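The Toy Library on Czarnecka Street

On a Wednesday at ten in the morning, the line outside the old shoe store on Czarnecka Street is mostly strollers. The door opens a few minutes late. Inside, the first thing people do is hand something back: a puzzle in a zipped bag, a wooden train, a doctor's kit with the stethoscope tied in a knot.

The Plaltdale Toy Library has 318 families on its books. They pay a small fee each January and can borrow 5 items at a time for up to six weeks. Nothing on the shelves is for sale. Once a toy is too worn to lend, it goes into a parts drawer, and pieces of it may turn up later in something else.

Xiomara Zamora started the library after her second child was born. She had moved to Plaltdale from Destley, where the public library lent board games along with books, and she had assumed every town did the same.

"I asked at the front desk and they were very polite about it," she says. "They told me they had a chess set."

She began with two shelves in her garage and a notebook. Neighbors borrowed things on Saturdays and wrote down their phone numbers. By the second winter the garage was full and her car was living on the street, so she went looking for a room. The shoe store had been empty for years. The landlord gave her a low rent on the condition that she fix the ceiling, and her brother did the work over a long weekend.

The shoe racks are still there. They are the right depth for board games and too narrow for almost everything else. Larger items, such as the play kitchen and the balance bikes, go in the back where the fitting benches used to be.

What people borrow is not always what Zamora expected. Marble runs are always out. So is a heavy wooden barn that takes two adults to carry. Expensive electronic toys tend to come back early, often with a note about the volume. Grandparents are some of the steadiest members. They take a bag for a school break and bring it back the day after the children leave.

Parents give different reasons for joining. Money is the common one, with space close behind. A father returning a set of blocks says his apartment has one closet and it already holds a crib. A mother of three says she likes being able to try a toy before buying it, and that so far she has bought nothing.

The hardest part of the job is small pieces. Every item has a card that lists what should be in the bag, and each bag is checked when it comes in. Missing pieces cost the borrower nothing the first time. Zamora tried a fine in the early days and found that people stopped coming back because they were embarrassed over a lost plastic carrot. She dropped it after a month.

Loose figures are sorted separately. Animals, blocks and odd parts that belong to no set are kept together and lent by the scoop, with no card at all. Younger children often like them more than anything in a box.

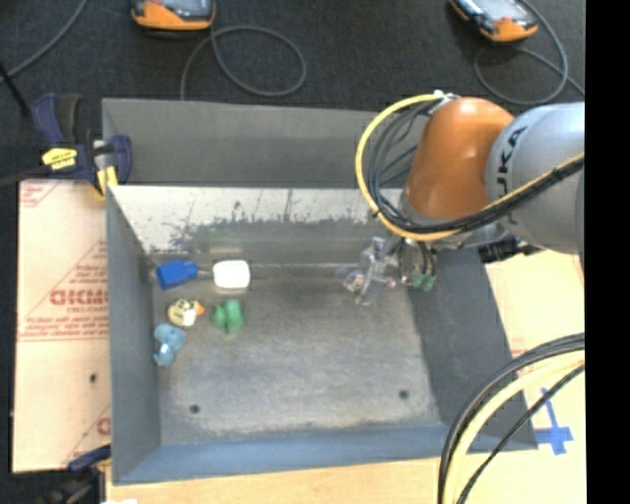 Cleaning takes up most of the afternoon. Hard plastic is washed in warm water with dish soap and dried on racks. Wood is wiped with a damp cloth and never soaked. Cloth toys go home with whoever has a free washing machine, and they are not lent at all during flu season.

The library is open 2 days a week, and Zamora would like to add a third. That would mean paying someone, and the fees cover rent, heat and not much else. The Govora, a movie theater a few doors down, puts out a donation jar at its weekend matinees. A grant application is in with the county. She expects to hear in the spring.

Meanwhile, people in other towns have started to call. She tells them to begin with fewer toys than they think they need, and to buy good bags - the kind with a wide zipper, because the narrow ones split. She also tells them to measure the door. The wooden barn had to come in through the window.

The library closes at 6. By then the marble runs have gone out again, and the returns still waiting to be checked are stacked on the counter next to the old cash register, which came with the store and does not open.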